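La lettre de Ternance, numéro de septembre
Rubrique Maison

Empiler, emboîter, gagner de la place : on peut en douter

Depuis le printemps, on me vend l'emboîtement. Les petits bols dans les grands, les grands dans les saladiers, les assiettes creuses retournées sur le tout, et la promesse d'un placard où l'on respire enfin. Le guide de la maison Sithole, que plusieurs lectrices m'ont envoyé, annonce une étagère entière de récupérée par foyer. Je l'ai lu jusqu'au bout. Je n'y ai trouvé ni la taille du foyer, ni celle de l'étagère, ni ce qu'il y avait dessus avant.

J'ai donc essayé, avec ce que j'ai sous la main : des bols blancs à bord rouge, de l'inox, et la nappe blanche imprimée de gros caractères chinois que les enfants réclament à chaque goûter. On y lit aussi ANYTHING et LOVELY, avec un ours pâle et un arc-en-ciel dont les nuages sourient. Je n'aurais jamais acheté cette nappe. Elle est très bien. Les dessins de maisons sont restés dans leur coin de table, j'avais promis de ne pas y toucher, et le château de briques cerné de jaune vaut bien qu'on pousse un peu la vaisselle.
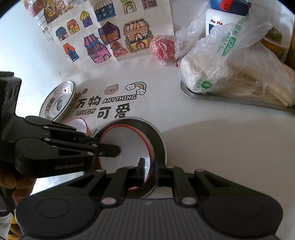

Le premier reproche que je fais à l'emboîtement tient à la forme. Sur le papier, un bol va dans un plat comme une poupée dans une autre. Dans la vie, la plupart d'entre nous ont de la vaisselle venue de trois endroits différents, un reste de service, un lot de vide-grenier, deux ou trois choses en métal achetées pour le camping et jamais remontées au grenier. Un bol posé dans une assiette à fond plat penche dès qu'il touche le bord. On le redresse, il repart. On peut bien sûr le retourner, et alors on a une coupole sur laquelle plus rien ne tient. Le guide règle l'affaire en une phrase : « choisissez des pièces compatibles ». Autrement dit, rachetez tout.

Et le hasard fait bien les choses, la gamme compatible existe. Elle s'appelle Homura, elle coûte 179 euros le coffret de base, et le coffret de base ne contient pas d'assiettes plates. J'ai posé la question par courrier. On m'a répondu que les assiettes plates s'empilaient « naturellement ». Oui. Comme chez ma grand-mère, gratuitement.

Deuxième reproche, le métal contre l'émail ou la porcelaine. Je me méfie des gens qui jurent que ça ne marque pas. L'inox laisse volontiers des traits gris sur une glaçure claire, il suffit de faire tourner la pièce en la posant, ce que l'on fait tous. Une pâte à récurer douce en vient généralement à bout, mais c'est une corvée de plus au nom d'une méthode qui devait en supprimer. Un carré de feutre ou un essuie-tout plié entre les deux règle le problème, et mange une partie de la hauteur gagnée. Faites le calcul sur une pile complète avant de vous réjouir.

Svyatoslav Nechyporuk, qui tient la cantine de Munarthorpe et que j'avais interrogé l'an dernier sur les torchons, n'emboîte rien du tout. Il lave 700 couverts par semaine et range par taille, à plat, bord contre bord, avec une limite de hauteur peinte sur le mur. Je lui ai demandé pourquoi il ne glissait pas les bols dans les récipients en métal. Sa réponse tient en peu de mots : il faudrait les en ressortir. On se sert du petit bol tous les matins et du grand saladier le dimanche où viennent les cousins, et si l'un habite dans l'autre, il faut déménager l'un pour avoir l'autre. Un rangement se juge au moment où l'on prend les choses, pas à celui où l'on referme la porte.

Je lui ai fait remarquer qu'une cantine n'est pas une cuisine de famille. Il en a convenu. Il a de la place, des pièces identiques et des gens payés pour les remettre au même endroit. Chez moi, la vaisselle est rangée par qui passe, y compris par un enfant de six ans qui a des idées arrêtées sur la place du grand plat. Je ne peux pas transposer ses étagères, et je me garderai d'en faire une méthode à mon tour. 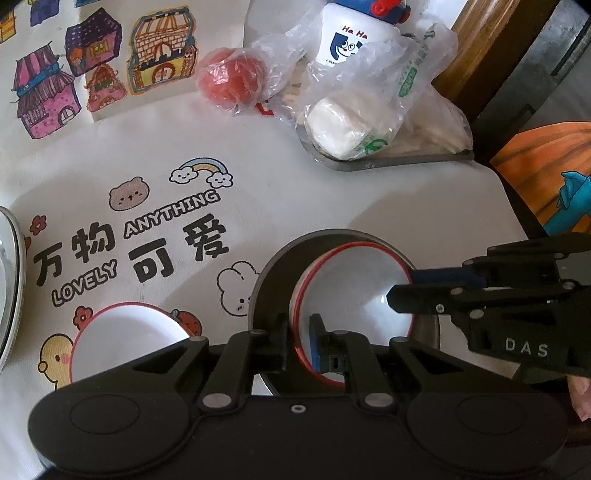 Reste que tout n'est pas à jeter, et j'ai changé d'avis sur un point. Un bol rentré dans un récipient nettement plus large, un vrai récipient rond et profond, se laisse prendre sans qu'on se coince les doigts. Il faut du vide autour. Les vendeurs de coffrets font exactement l'inverse, ils ajustent au millimètre pour la photo du catalogue, et l'on finit par secouer la pile au-dessus de l'évier. Si vous tenez à emboîter, prévoyez large, un bol et un seul par récipient, et séchez les deux avant. L'humidité prise entre deux fonds y reste longtemps et l'odeur du placard au mois de novembre n'est pas un mystère.

Pour débarrasser la table, en revanche, je reconnais que le geste rend service. On rassemble les petites pièces dans les grandes, on traverse la cuisine une fois de moins, on défait tout devant l'évier. C'est du transport. Le guide mélange les deux sans prévenir, et c'est là que je décroche : ce qui est commode pendant le trajet devient pénible quand on le laisse en place trois semaines.

Quelques repères, pour celles et ceux qui veulent essayer malgré mon humeur :

Commencez par les pièces qui servent rarement. Les bols du matin restent à part, devant, à portée de la plus petite main de la maison.

Ne dépassez pas 3 pièces emboîtées. Au-delà, on ne sait plus ce qu'il y a au fond.

Attrapez le petit bol par le bord, un doigt dedans et un doigt dehors, et levez droit. Si vous devez incliner pour le sortir, la paire est mal assortie.

Gardez une nappe sur la table pendant les essais. Le tissu amortit et ça fait moins de bruit, argument qui a pesé lourd chez nous à l'heure de la sieste.

Remettez à plus tard l'achat d'un coffret, quel qu'il soit. Notez pendant un mois ce que vous sortez vraiment du placard. J'ai tenu quinze jours et j'avais déjà ma réponse.

Cette lettre part désormais chez 1647 abonnés, et je sais par expérience qu'une partie d'entre vous emboîte avec passion. Le sujet des couvercles, il y a deux hivers, m'avait valu des courriers assez vifs. Écrivez-moi quand même. J'aimerais en particulier lire quelqu'un qui a gardé le système Sithole plus d'un an, avec la vaisselle qu'il avait déjà, et qui peut me dire ce qu'il a mis sur la fameuse étagère libérée. Je soupçonne que c'est d'autre vaisselle.

Le mois prochain, les boîtes à pain. J'ai aussi des réserves.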